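Answers to the questions most often received by the Prumport Community Workrooms office are set out on this page. Members who do not find their question here may write to the front desk, which is open until 5:30 p.m.

# Using the Prumport Community Workrooms

## Membership and access

**Who may join?**

Membership is open to any resident of Prumport aged 16 or over. Residents of neighboring towns may join if a current member signs their form. Applicants under 18 must also provide the signature of a parent or guardian.

**What does membership cost?**

The standard fee is $64 per quarter. A reduced fee of $30 per quarter applies to full-time students, persons over 65, and households receiving housing assistance. Proof of eligibility must be shown once a year, at renewal.

**How do I receive a door code?**

Door codes are issued after the induction session. The code is personal to the member and may not be shared, including with family members who hold their own membership. A new code is issued each December, and the old one stops working at midnight on the last day of that month.

**May I bring a guest?**

Each member may bring one guest at a time. Guests must sign the book at the front desk and may not use powered tools. A guest who wishes to attend more than three times is asked to apply for membership.

## Booking a bench or table

**How far in advance may I book?**

Bookings open 13 days ahead. They are made through the Skudico booking page or in person at the desk. Telephone bookings are accepted only from members who have no internet access and have told the office so in writing.

**How long may I keep a table?**

A single booking may run for up to four hours. It may be extended at the desk if no other member has reserved the same place. Back-to-back bookings under two different names for one project are treated as a single booking.

**What happens if I arrive late?**

A table is held for 30 minutes after the start time and is then released. Members who are delayed should call the desk - a table will be kept for the full booking when notice is given.

**Are all the tables the same?**

The tables in Room 2 have pale tops and are intended for light handwork, sorting, measuring and finishing. The benches in Room 1 are heavier, are fitted with vises, and should be used for sawing, chiseling and any work involving a mallet. Hot glue and soldering are permitted only at the two stations beside the window in Room 1.

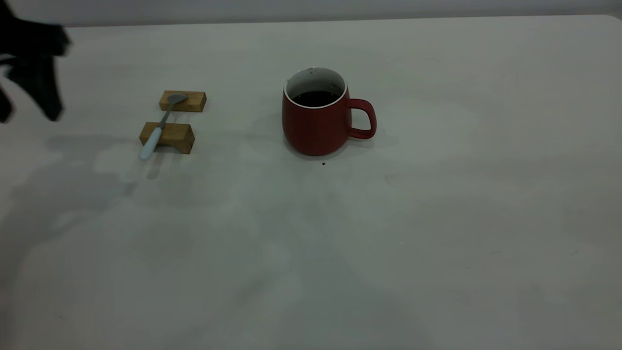

*Two small wooden blocks and a spoon on a light tabletop.*

Members should cover the table before using paint, stain, oil or adhesive. Reusable mats are kept on the shelf by the sink and should be wiped and returned flat. Marks left on a tabletop should be reported to the desk before leaving. No charge is made for accidental marks reported on the same day.

## Materials and storage

**Does the Workrooms supply materials?**

Sandpaper, masking tape and pencils are included in the fee. Lumber, fabric, leather and hardware are not. A small stock of offcuts is sold by weight at the desk, and members may add their own clean offcuts to the bin.

**May I use reclaimed wood?**

Reclaimed wood may be used once it has been checked for nails, screws and old paint. A metal detector may be borrowed from the desk for this purpose. Painted wood of unknown age may not be sanded in the building.

**Is storage available?**

There are lockers in the corridor and open shelving in Room 3. A locker may be rented by the quarter. Shelf space is free, but every item must carry a tag showing the member's name and the date it was left. Untagged items are moved to the holding area and kept for 30 days.

**May I leave a piece to dry overnight?**

Yes, on the drying rack only. Pieces finished with linseed oil may be left on the rack. Rags used with the oil must be placed in the metal can with the lid closed, and must never be put in the ordinary trash or left in a locker.

## Classes

**How do I enroll in a class?**

Class lists are posted at the start of each quarter and enrollment is handled by Yu-ting Chuang at the office. Places are offered in the order in which payment is received. Classes with fewer than four participants may be postponed, in which case the fee is returned in full or carried forward, as the member prefers.

**Do I need experience for the introductory woodworking class?**

No experience is needed. The class is taught by Chi-keung Mok and covers measuring, marking, hand sawing and simple joints. All tools are provided. Closed shoes are required.

**Can a certificate be issued?**

A letter of attendance may be requested within one quarter of the class ending. The Workrooms does not grant trade qualifications.

## Safety, accidents and complaints

**What should I do if someone is hurt?**

Call 911 in any emergency, then tell the desk. First aid kits are mounted beside the door of each room. Every injury, however small, must be entered in the accident book before the injured person leaves, where this is possible.

**Who may use the band saw?**

Only members who have completed the machine induction and whose names appear on the list beside the saw. The induction is repeated every two years. Members whose entry has lapsed should speak to Kwok-wai Chuang, who keeps the list.

**How do I make a complaint?**

Complaints should be made in writing to the manager, Li-hua Man. A reply is sent within 13 working days. A member who is not satisfied with the reply may ask for the matter to be placed before the board at its next meeting - the request must reach the office at least one week before that meeting.

**How do I cancel my membership?**

Notice may be given at any time and takes effect at the end of the current quarter. Lockers must be emptied and keys returned by the same date. Fees already paid for the current quarter are not refunded.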